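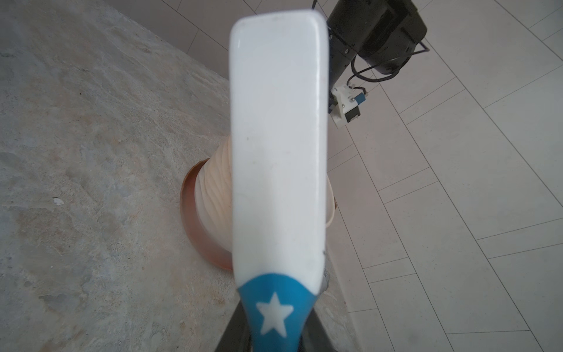 Endlich ist sie da, unsere Greifplanung Sterkix 3, und wir bei Kakel freuen uns wie verrückt! Ab November könnt ihr die Software herunterladen, und ich habe sie vorab schon eine ganze Weile in der Testküche laufen lassen. Am meisten Arbeit steckt in der Wahrnehmung: Glatte, glänzende Flächen wie das weiße Blatt hier am blauen Griff (ja, der mit dem Stern!) sind für Tiefenschätzung eine echte Plage, und ein durchscheinender Becher gleich dahinter macht es nicht leichter.

Neu sind außerdem 42 fertige Greifvorlagen und ein Planer, der zwei Arme über derselben Arbeitsplatte koordiniert. Bestehende Projekte aus der Vorversion lassen sich direkt öffnen. Fragen? Schreibt einfach an die Kakel-Pressestelle.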